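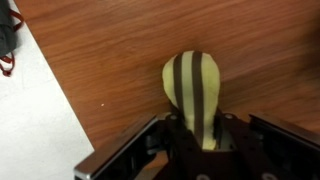
How many demonstrations do I need before a small arm learns to pick up one soft object?

Between 50 and 300 good ones for a single object on a single table, if the start positions are varied enough. Fewer will often give you a policy that only works in the places you showed it.

Posted in Keder Help, section Learning and Data

Duygu Ertürk
I would like to explain my case in more detail, as the short form above does not leave much room. I am recording examples by hand for a grasping task. The object is a small stuffed thing, pale yellow-green with two dark brown stripes on the front, and the table is brown wood. The only camera is the one at the wrist. I have now 103 recordings, and I trained on all of them with the default settings of Nondusard.

The result is strange for me. When the object stands near the middle of the table, the arm goes to it and closes well. When I put it near the edge, the arm stops above it and waits, or it closes too early. I looked through my recordings again and I noticed that I nearly always began from the same height, and that the stripes were nearly always turned to the camera. 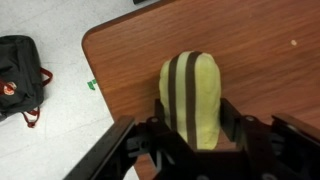 My second doubt is about the moment of closing. In some recordings I closed the fingers quickly, in others I made a pause first - sometimes a long one, when I was not sure of the position. Should I cut out these pauses, or record everything again? One recording takes me little time, but the checking afterwards is slow, and I can only use the room until four in the afternoon.

mossgate
Don't throw them away. Trim the pauses. If there are long stretches where nothing moves and the fingers are open, the policy learns that standing still is a fine thing to do, and that matches what you see at the edge. I cut anything over half a second of no motion and my hovering mostly went away. Keep the raw files somewhere though, in case you cut too much.

For the edge problem you need more edge recordings. Mark a grid on paper, tick off the squares as you go, and turn the object a bit each time. I had 62 in the middle and almost none at the sides on my first set, same trouble as you.

Peter_L
just record more. we did 1073 with the Chraibi export and it was fine

tandem_oak
I agree with mossgate on the trimming, with one caution. A soft object gives way when you squeeze it, so leave in the frames after the fingers have closed, even if the arm is still. The policy needs to see what a finished grip looks like from the wrist, otherwise it may start lifting too soon.

Also vary the starting height on purpose, and include some starts where the object is barely in view. And keep ten recordings out of training, spread over the whole table. In Avmont you can tag them "hold" and they are skipped.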